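Open house at the Moltton sofa works

Home again, feet sore, and I'd go back tomorrow! The upholstery works in Moltton opens its doors every May, and after years of meaning to go I finally got on the early bus. They had 300 visitors by lunchtime, and we went through in groups of 34, so there was a fair bit of shuffling in the corridors.

We began in the frame shop, which smells wonderful (sawdust and glue, my childhood in one breath). Then the cutting room, with tables 40 feet long and paper patterns hanging from hooks like coats.

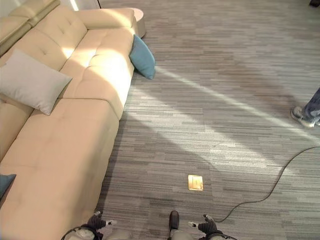
The sewing floor was my favorite. A seamstress let us try a straight seam on scrap cloth and mine wandered off like a creek. She has been there five years and does piping without looking down.

Next came the tufting benches, where each button is pulled through with a long needle and tied off at the back by hand. I had always assumed a machine did it. One man was finishing a Swanepoel, their deep old-fashioned model, and the whole group went quiet to watch him.

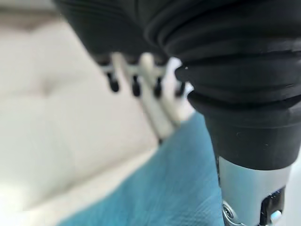
Iletti is the better sofa if you nap, according to a woman in my group, and she has owned both. I sat on each one twice and I still can't choose. The Iletti is softer, the Swanepoel holds your back up.

The tour ends with coffee and a very good plum cake.
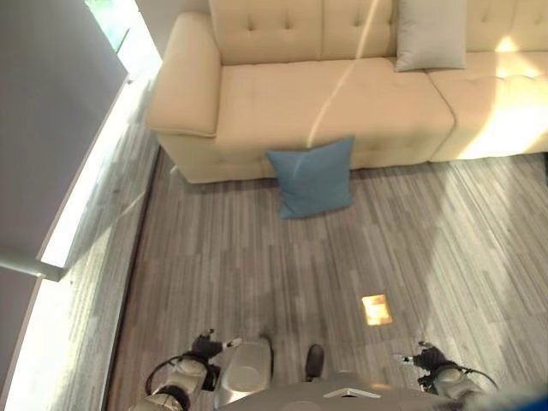 Cream tufted sectional with a light blue cushion on the floor.

Fabric comes from the Platis mill across the river, and you can buy remnants by the bag at the door. I got two, plus a knitting pattern for a throw.
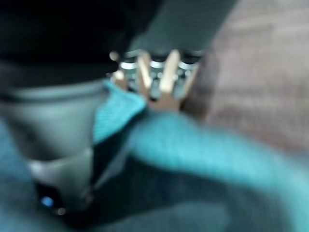
Teal knit, close up.

Wear flat shoes, and take the 9:00 slot if you can get it, as the sewing floor stops for lunch.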